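Small-parts sorting on the bench: tips from trying out two grippers

379 shares | 36 comments

I've spent most of January swapping grippers on and off the arms in my workshop, and I've picked up a few habits that I wish I'd had at the start. If you're comparing kit at home, or just want your spares sorted while you're at it, have a go with these.

Give both grippers the same parts

I used to test with whatever was lying about, so one gripper got nice chunky bits and the other got a knot of wire. Hardly fair! Now I keep one box of spares for testing and each gripper has to work through all of it. The Harer fingers were lovely on anything with a solid body. The Irnenero ones are softer, and I liked them much more on circuit boards.

Pad the jaws before you fiddle with the force

Bare metal jaws skate off a smooth part, and then you're tempted to squeeze harder. A strip cut from an old bicycle inner tube did more for me than a whole evening of changing numbers. Stick it on with double-sided tape and swap it when it goes shiny.

Pick up cabled parts by the body

Mārtiņš Kuusk put me on to this one. Grab a solenoid by its lead and it swings like a conker, and you'll never drop it in the same place twice. Aim for the metal can and let the wire trail. Loose bundles are still a pain – I go for the thickest part and hope.

Line your tray with paper

Shiny steel throws glare straight back at a camera, and mine kept seeing parts that weren't there. Plain white printer paper sorted it. Keep the tray in the middle with the bins either side, and start each bin off with one or two of whatever belongs in it, so you've got something to match against. 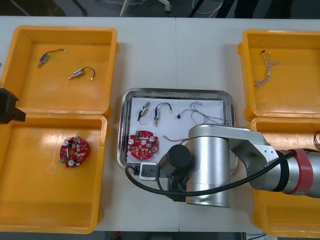

Write down the misses

I ran 398 picks with the Harer before I thought to note which ones failed, so that lot was mostly wasted. A pencil and a notebook will do. I put the part, the gripper and what went wrong, and I leave the controller settings alone until I've filled a page. Next up is the Sproģis controller, once I've found the right lead for it.

36 comments | Share this page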